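Riltus Desk Kit: Frequently Asked Questions
Last updated December 2025

What is in the kit?
One arm, one two-finger gripper, a wrist camera, a desk clamp, the power supply and the Urnum control software. A spare set of finger pads is included.

What does it cost?
$1739 before tax. The finger pads are sold separately as part 289.

What can it pick up?
Light household and office items with at least one graspable width inside the jaw opening: cups, bottles, pens, small cartons. Flat items such as paper and cards are not supported.

Do I have to clear my desk first?
No. The planner treats anything it has not been told to move as an obstacle. Keyboards, monitors and small boxes can stay where they are. Keep open liquids away from electronics, as you would without an arm on the desk.

Does it work in low light?
Yes, with limits. The wrist camera raises its exposure automatically and the arm slows down to match. Colored light from a backlit keyboard or a display can shift the apparent color of an object, so in a dim room select targets by shape.

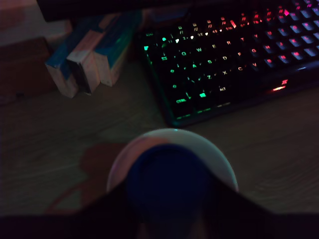

If the software reports "low confidence" twice on the same target, turn on a lamp or move the object closer to the clamp. Raising the exposure limit by hand is possible under Camera > Advanced, but motion blur increases and placement gets less accurate.

Can it place one object inside another?
Yes. Use the Insert routine, which lowers the object along a vertical path and stops on contact. Cups with a narrow rim need a slower approach speed.

How long do the finger pads last?
Replace them after 4000 grasps, or sooner if the surface looks glazed. The software keeps a log.

What does error 101 mean?
The gripper did not reach its commanded width. Check for debris between the fingers, then run Home.

Who do I contact for repairs?
Repairs are handled by Tessier. Write to Reiko Kobori at the service desk and include the serial number and the most recent log file. Orders and returns go to Loïc Maillard.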